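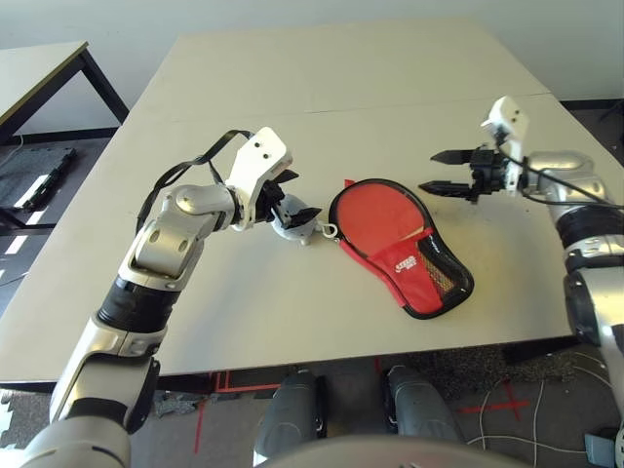 Re: [dallwood-workshop] Zips, again

Waraporn Wiriya wrote:

> Is the bat case really a sensible next job for the arms? We've only
> just got them to stop dropping the sponge. And which one holds and
> which one pulls? Last I heard it was decided by argument.

It was still decided by argument, but I won. Left arm does the zip, right arm holds the case down. Kyriaki wanted them the other way round and is welcome to rewrite the config, all 305 lines of it.

As to sensible, no. But the case has several things going for it. It's red with black trim, so the edge is easy to find on a light grey table. It lies flat. It also costs very little to ruin, unlike my rucksack, which I notice was everyone's first suggestion.

Two things I'd like opinions on.

1. Finger gap. I've been opening both grippers to 61 mm before the approach, which is generous to the point of cowardice. Anyone tried less on soft fabric?

2. The seam between the two table panels. If the case gets dragged over it, I expect it to catch. Tape over it, or shove the panels together harder and hope?

The Emetex cable clips have arrived, a bag of 100, so the black cables on the wrists can be tidied as soon as we agree where they go. Please don't all agree separately, like in June.

I'm in from 6pm if anyone wants to come and hold the stop button. Bring your own biscuits, the tin is down to the ginger ones.

Kyriaki

> Also, who has the key to the Bech cupboard?

Me. Sorry.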